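**Towels come out stiff and smell musty after two days** 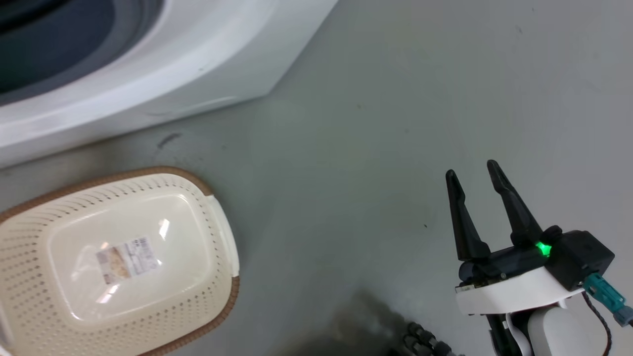
*The white machine and the floor beside it.*

**Hauksdóttir**
My towels smell fine off the line, but by the second day in the bathroom they have gone musty. I wash 6 at a time at 40 with the normal dose of liquid plus softener. We moved to a hard water area in August and it has been worse from then on. Do I need new towels? These are almost 2 years old.

**Prellska**
Stop using softener. It coats the loops and they hold on to damp. Run one load at 60 with powder, no softener, then a second rinse. For hard water go by the higher dose on the packet. Pull the rubber seal back and wipe inside the fold, and leave the door and the drawer open between washes. I'd keep the towels, two years is nothing. Mine are 16 years old and a bit thin but they don't smell.

**Drala**
vinegar in the drawer, half a cup. works for me

**Prellska**
I wouldn't do that every wash, it can be hard on the rubber. Check how cold the bathroom is too. Ours was slow to dry anything until we kept it at 19.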